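Re: [repair-talk] Wultero lifetime guarantee on hand tools

On October 4, 2021, Upendo Odera wrote:

> Wultero swapped my stripped driver with no fuss, and I hear they do
> the same for everybody. I think we should tell people to buy their
> stuff and stop wasting money on the cheap sets. Their page says 379
> tools replaced last year, so the guarantee is clearly real.
>
> Upendo

Upendo, glad you got your driver. I don't buy the rest of it.

379 replaced out of how many claims? The page doesn't say. If 400 people asked, that's a fine record. If it was 1,627, I'd keep my receipt and my expectations low.

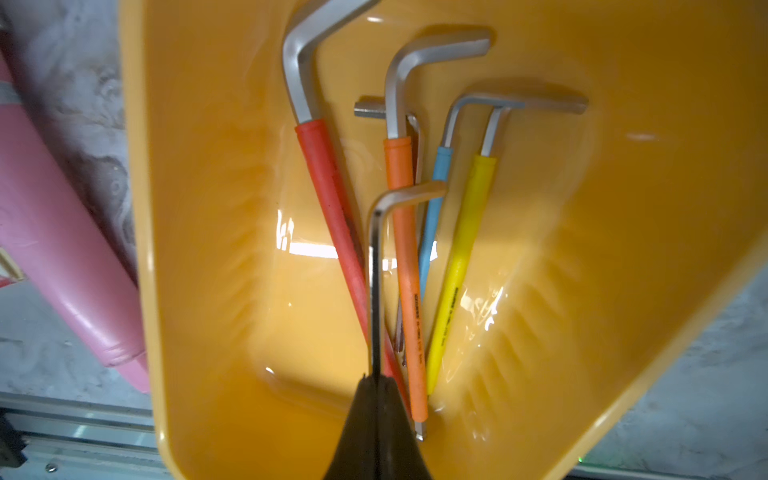
Then there's the word "lifetime." I read the terms twice. It means the life of the product line, and Wultero decides when a line ends. Caroline Chege sent back a ratchet from a line they had dropped and got a coupon. She also paid the shipping, and the coupon was only good on orders over $300.

Zamudio plays the same game with its torque wrenches, by the way. "Normal wear" isn't covered, and I have yet to see them define it. A wrench that wears out from being used as a wrench seems pretty normal to me.
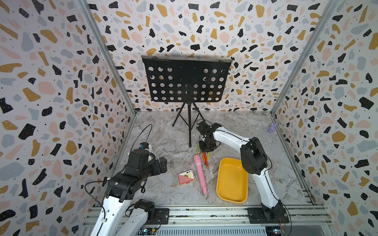 What I'd like to see on this list is dates. When did you buy it, when did it fail, what did they send you and who paid postage? Renata asked for that back when we argued over Trikport, and she got two answers - one of them mine.

I'm not telling anyone to avoid Wultero. Their drivers are decent. But I'd pay for the steel and treat the guarantee as worth nothing until somebody shows me otherwise.

Dennis Kariuki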